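Section 4: Setting Up the Drinks Table

A drinks table is the friendliest corner of any party, and the Anska folding table makes a great one. Give yourself 30 minutes the first time. After that you'll be quicker, and you'll probably start moving it around just for fun!

What you need
Anska table, legs locked (see Section 2)
Paper cups, one sleeve of 33 for a small group
Pakau pitcher with lid
Soft cloth and a bowl of warm water

4.1 Preparing the surface

1. Open the table on level ground and press down on each corner. If it rocks, go back to Section 2 and check the leg locks.
2. Wipe the top with the damp cloth, working from the middle out.
3. Dry it fully before you put anything down - paper cups soak up water from below and go soft.

CAUTION: Do not use scouring pads. They leave shiny patches on a matte top that will not come out.

4.2 Placing the cups

1. Slide the sleeve off slowly and keep the stack upright.
2. Twist each cup a little as you pull it free. Squeezing the stack makes them stick harder.
3. Look inside each cup before you set it out. Put aside any with specks or smudges.
4. Stand the good ones mouth up, with a hand's width between them.

NOTE: Plain, pale cups look wonderful on a gray top. Light blue is our favorite, and a white rim makes the opening easy to spot when you're pouring in the evening.

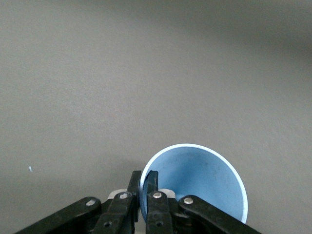

Spacing matters more than you'd think. Guests reach in from every side, and a bit of open table around each cup saves a lot of spills. It also leaves room for small crumbs to be brushed away without lifting everything.

4.3 Filling

1. Fill to two finger widths below the rim.
2. Pour with the pitcher lid on and the spout over the center of the cup.
3. Refill the pitcher away from the table.

CAUTION: Paper cups from the Nulora party set are for cold drinks only.

For packing up, go to Section 5.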